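Skip to content
Search this site
Search

Home visit demonstrations: common questions
Updated 30 Dec 2025

What happens at a demonstration?
Two of us from Flustalgate come to your home and use hand-held grippers on ordinary small things. Most visits in December were about jewelry, so expect bracelets, rings and perhaps a watch. You are welcome to try a gripper yourself.
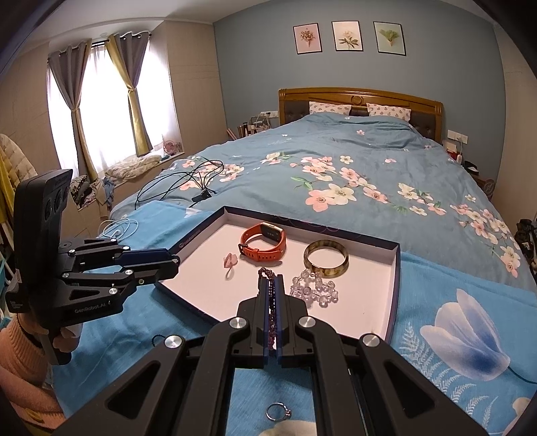

Do I need to clear a room?
No. A bed or a table is fine. We work from a shallow tray, and a shallow box lid does the job just as well.

Are the grippers motorized robots?
No. A person holds each one by the handle and moves it. The recordings are used later to train robot arms, and that part takes place at our workshop in Arar.

Will my things be damaged?
The jaws have padded inner faces. Please leave out anything fragile or valuable. Dušan Kováčik goes over the list with you before we start.

Which items are hardest?
Thin rings, by a long way. Beaded bracelets are easier to pinch but they bunch up when put down. 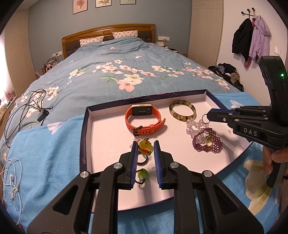 Rings, beads and a smartwatch in the tray, with two grippers at work.

How many homes have you visited?
71 so far. The waiting list stands at 108.

Can children watch?
Yes, with an adult in the room.

How do I book?
Write to Nighat Pirzada through the contact form. Evening visits fill up first.

Related
Open day at the Arar workshop
What to expect from a Skesix kitchen visit
How we store visit recordings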